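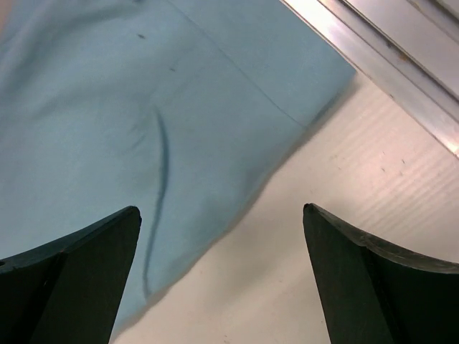

Ticket 3000 — Skornen travel adaptor, USB side dead

Bought for Antal trip, worked fine 3 nights. Now mains socket ok but neither USB port charges. Red light on.

07.40 — tried other cable, no change. Tried Berna power bank on it, nothing.
08.15 — swapped the 13 amp fuse. Same.
Unplugged overnight as advised — one port back, very slow. Drops out when teh phone gets past half.

Support reply: send serial no. and reciept, replacement going to the Jatar address.

Status: waiting

Recent tickets
Berna power bank won't hold charge
Skornen kettle lid catch
Luggage scale stuck on lb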